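Print this page | E-mail this page

Plurkar Bench Cell User Guide

Section 4: Good Practice at the Two-Arm Table

You've bolted everything down, both arms have found their home positions, and you're itching to pick something up. Great! This section covers the house rules for working at the table. They're short, they've been argued over at the Orellana workshop more than any other part of this guide, and they make the work a lot more fun because you spend your time on the task and very little of it chasing down odd faults.

Read Section 3 (Power and Stop Buttons) first if you skipped it. The rules below assume your stop button is wired and tested.

4.1 Before you switch on

1. Look along the front rail. Each arm's mounting plate should sit flat, with its bolts tight. Give each base a firm push by hand. If it rocks, go back to Section 2.

2. Follow each cable from the gripper back to the base with your finger. You want enough slack for the arm to reach its farthest point, plus a little extra. Any loop that lies on the table needs to stay out of the other arm's path.

3. Check the cable ties. They should hold the cable to the link without pinching it. Snip any tie that has left a dent and put on a fresh one a little farther along.

4. Put the stop button where your hand falls on it without looking. Left-handed? Move it to the left – the bracket slides both ways.

5. Clear tools, cups and phones off the table and the rail.

CAUTION: Never reach between the arms while the motors are powered. Small arms look friendly, and they are, but two of them closing on a finger is a bad afternoon.

4.2 Setting out the objects

Packing tasks are a wonderful place to start. Soft packets bend, slide and crinkle in ways that a block never will, and your setup gets better fast once it has to deal with them. A bag with an open top and a few wrapped snacks will keep a new team busy for days.

6. Stand the bag upright and open its top before you start. Paper bags with string handles are fine, but check where the handles fall. A handle hanging across the opening will catch a gripper jaw sooner or later.

7. Lay the packets flat on the mat, with space around each one for both jaws to come down. You can add overlaps later, when the easy layout is going well.

8. Keep packets sealed. An open one sheds sugar and crumbs, and crumbs find their way into joints.

9. Decide which arm owns which part of the table, and write it down. At Orellana we give one arm the bag and the other arm the packets, then swap. Only one arm may enter the middle at a time until you have run the task cleanly at low speed.

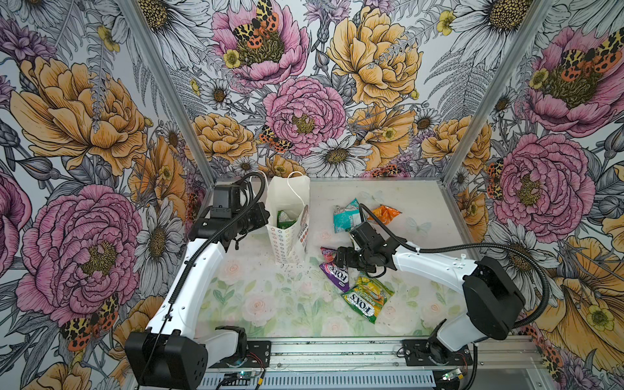
Can I use food packets again after the arms have handled them?

Use them again at the table as often as you like, but don't eat what's inside. Grippers pick up grease and dust, and a squeezed packet can split along the seam without showing it. Mark the packets "table use only" and keep them in their own box. Throw out any packet that leaks.

NOTE: Patterned walls and mats are allowed under these rules, and we encourage them. If your cell uses a camera to find objects, try plain surfaces first, then busy ones, and record which you used. A method that copes with flowers all over the place is a method you can be proud of.

4.3 First run of the day

10. Announce it. Say "arms live" loud enough for the whole room, and wait for everyone nearby to answer. It feels silly for a day or so and then it becomes second nature.

11. Set the speed limit to low. The Murnum controller remembers the last setting, so don't trust that it was left low.

12. Jog each arm by itself through its whole working area. Listen as well as look. A healthy joint hums, and a joint with grit in it ticks.

13. Bring both arms over the table together, with the grippers open and well above the objects. Stop them there. Press the stop button, confirm that both arms hold or settle the way your manual says, then reset.

14. Run the task once from start to finish at low speed with a hand on the button. If it goes well, raise the speed one step and run it again.

CAUTION: Arms without brakes will drop when power is cut. Know which kind you have. If yours drop, park them low before you switch off.

4.4 Gripping soft things without wrecking them

This is my favorite part of the whole guide, so forgive the enthusiasm.

15. Start with the lightest grip that lifts the packet. Raise it a little at a time until the packet stops slipping. Most people begin far too strong.

16. Grip across the body of the packet when it is full, and by the crimped end when it is slack. The end seam gives the jaws something firm to bite.

17. Lift straight up before moving sideways. Dragging a packet over the mat bunches the mat, and then every other object has moved too.

18. Over the bag, lower until the packet is just inside the opening, then open the jaws. Don't drop from high up. Don't push down on a full bag either – it will lean, and you'll be restarting.

19. If a jaw snags on a handle or the paper rim, stop. Back out slowly by the same path. Never pull against a snag to save time.

4.5 Keeping a run log

We ask every team using a shared Plurkar cell to keep a log. A notebook is fine. Write down the date, the speed setting, the objects, the layout and the background, then the result of every run, including the messy ones. A log with only good runs in it can't be compared with anything. If you want to report a success rate, do 100 runs with the same settings and count every stop as a stop, even when you are sure it was bad luck.

Log anything you change by hand between runs, too. Turning a packet a little so the jaws can reach it is a change, and the next team will want to know.

4.6 Shutting down

20. Park both arms with the grippers open and clear of the objects.

21. Switch off motor power first, then the controller.

22. Lift the objects out, then brush the mat toward the front with a soft brush. Wipe the jaws with a dry cloth. Keep sprays away from the circuit boards on the rail.

23. Check the cables one more time for rubbed spots. A shiny patch means it has been touching something, so reroute it before the next session.

24. Write the last line in the log and call "arms off."

For pinch-point labels and spare cable ties, see the Vulell parts sheet at the back of the guide.

Section last revised 9 December 2025

Related items
Section 2: Mounting the Arms to the Front Rail
Section 3: Power and Stop Buttons
Section 5: Sharing a Cell Between Teams
Murnum Controller: Speed Limits and Resets
Vulell Parts Sheet

Print this page | E-mail this page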